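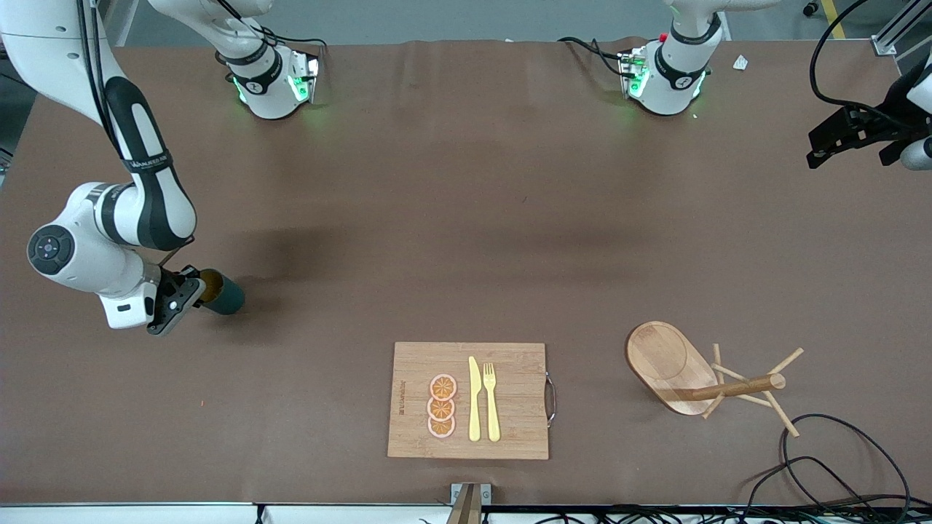

A reader of the first release wrote to say that a cup is a cup, that the difference between a cup, a mug, a beaker and a tumbler exists only in the minds of people who sell them, and could we please merge the four categories before somebody builds something on top of them. We have read this several times. The categories are still separate. See Known Problems, where the reader is given more space than we give to bowls.

Tinureo Tableware List
README and data card, release 2
Last edited 18/07/2021

What this is

Tinureo is a list of kitchen and table objects of the ordinary kind: cups, plates, bowls, lidded things, unlidded things that used to be lidded. Each object has one row. Each row says what the object is called, how big it is, what color it is, what it fits inside, and what condition it was in when somebody measured it. There are 374 rows and 11 columns.

The objects come from the shared kitchen at Famunside and from the storage shelves at Nirnarwood. No object was bought for the list. Several were nearly thrown out and were saved by having already been given a row number.

What this is not

It is not a catalog of anything valuable. If you have come here to find out what your grandmother's sugar bowl is worth, the list can tell you how wide one might be.

It is also not a survey of what people own. It is a survey of what collects in two places where a lot of people make tea and few of them take their cups home.

Files

tinureo_objects.csv: the list itself, one row per object
tinureo_sets.csv: which objects belong together, or did
tinureo_nesting.csv: what fits inside what
names_sachdeva.txt: the naming rules, version 3
CHANGES.txt: what changed, in the order we noticed

There is no tinureo_spoons.csv. There was one. Please stop asking for it.

The columns

id: A number. Numbers are never reused, even after a breakage.

name: One word from the naming rules. If you need two words you are probably describing a color.

name_local: Whatever the people in that kitchen call it. "The big one" appears in this column more often than we would like, and rarely for the same object.

color_main: The color of most of the outside. Light or dark may be added in front. Nothing else may be added in front. "Sage" was tried in May and led to an afternoon we do not intend to repeat.

color_second: Rim, lining, handle or stripe, if it differs from the main color. The dark green cup with the tan rim gets both columns filled in, like a civilized object. Plain white plates leave this one blank.

width_mm: Across the widest part, handle not included.

height_mm: Standing the way it would stand on a table, lid off. A cup lying on its side has the same height as before, whatever the tape measure thinks.

volume_ml: Water to the brim, poured back into a measuring jug. Blank for plates. One contributor filled it in for a plate. It was quite a deep plate and we kept the number in the notes.

set_id: Points to the sets file. Blank for loners.

condition: good, worn, chipped, cracked, or retired.

notes: Free text. Occasionally very free.

The naming rules

The rules are called the Sachdeva rules, after the shelf they were first taped to. They are short enough to read while the kettle boils.

A cup holds a drink and is small enough to pick up in one hand without thinking about it. It may or may not have a handle.

A mug has a handle and straight sides and holds at least 300 ml.

A beaker has no handle and is taller than it is wide.

A tumbler is a beaker you can see through.

A bowl is wider than it is tall and you would eat from it. If you would only put keys in it, it is a dish.

A plate is flat enough that soup would be a mistake.

Anything that passes two rules takes the name that comes first in this list. Anything that passes none of them is called "other," and the measurer writes a note. The notes on the "other" rows are the best reading in the file. One of them says "lid?" and leaves it there.

How the objects were measured

Clear a table. Put the objects on the near side and leave the far side free for the ones you have finished. Take them one at a time. Width first, then height, then volume if it has one. Write the numbers down before putting the object back, even if you are sure you will remember.

Widths and heights are to the nearest millimeter. Volumes are to the nearest 10 ml, which already flatters our jug. The smallest thing with a volume is an egg cup at 80 ml, brimful, and yes, we know you don't drink out of it. It passed the cup rule. Rules are rules until release 3.

Color was judged in daylight wherever there was daylight. Nirnarwood has shelves where a window might have gone, so the blues and greens from there should be read with patience. If an object looked teal to one person and dark green to another, the row says dark green. The naming rules have green in them and they do not have teal.

Objects were washed before measuring. This is in the instructions twice.

Sets

A set is two or more objects that were plainly made to go together. Having been kept together does not count. Two brown bowls that have shared a cupboard for years are still two brown bowls.

Most sets in the file are incomplete. Where we know how many pieces there should be, the sets file says so in the column called expected. The column called found is the sadder one. Saucers do worst of all: the saucers at Famunside outlived their cups, and the cups at Nirnarwood outlived their saucers, and the two groups do not match. We tried.

Nesting

The nesting file has one line for each pair where the first object goes inside the second and comes out again. Coming out again was added to the definition after some experience.

A pair counts only if the inner object sits without tipping. Handles are allowed to stick out over the rim. Stacks are given as chains of pairs, so a stack of four bowls takes three lines, and if you want to know the height of the whole stack you will have to put one together and measure it. Adding up the heights gives you a tower that has never stood in any cupboard.

What people have used it for

Planning shelf heights. This was the original idea and it worked fine, aside from one shelf at Famunside that now fits everything except the teapot.

Sorting practice, by color or by size, with the objects on a table and the list next to them. Works better with a mixed handful than with a full set of anything.

Packing boxes. Use width_mm and add a finger for the paper.

Settling arguments. Not recommended. The list has started more of these than it has ended.

Known problems

Cups and mugs. Our correspondent has a point: an object at 290 ml with a handle and straight sides is a cup here, and its neighbor at 310 ml is a mug, and they came out of the same box. The line had to go somewhere. Anybody who wants the categories merged can do it in one step on the name column, in their own copy, with our blessing.

Handles. There is no column for handles. It was left out of release 1 by accident and out of release 2 on principle, the principle being that somebody would have had to go back to the shelves.

Chips. "Chipped" covers everything from a nick you find with a fingernail to a missing bite. People who care should read the notes.

Rims. Thick rims make the brimful volume hard to judge. Two measurers pouring into the same cup can differ by 10 ml and each be very firm about it.

Lids. Lids are measured as part of the thing they cover, if it can be found. Otherwise they are "other."

Retired objects. Rows stay after an object breaks, with the condition changed and the measurements kept. If you only want things that exist, filter these out first.

Contributing

Use the template at the bottom of CHANGES.txt. Fill in the id column last; we hand those out. Send one file per kitchen. Do not send the objects themselves. A gravy boat arrived by mail and is now row 288, chipped, and we can't say which end of the journey did it.

New names are considered if you have at least three objects that need one. "Vessel" has been considered.

License and citation

Use it, copy it, correct it. If you print it, cite it as Tinureo Tableware List, release 2. If you change the cup rule, please change the title too.

Planned for release 3

A handle column. A second jug. A decision about the egg cup.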